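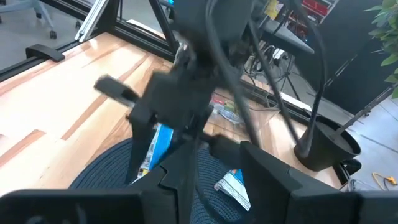

Repotting notes, 16/02/2019. Mix is 2 parts bark fines to one part perlite, no peat. Drainage is the whole point.

Watered from below for 13 minutes, then drained on the rack. Longer than that and the lower third stays saturated for days.

Tap water at Nutport reads 199 ppm. Fine for most foliage plants - too hard for the carnivorous ones, which get rainwater.

Selina Auer asked about feed. Half strength, every second watering, none in August when growth is slow.

Salt crust on the rim means flush the pot. Scraping it off only changes the colour of the problem.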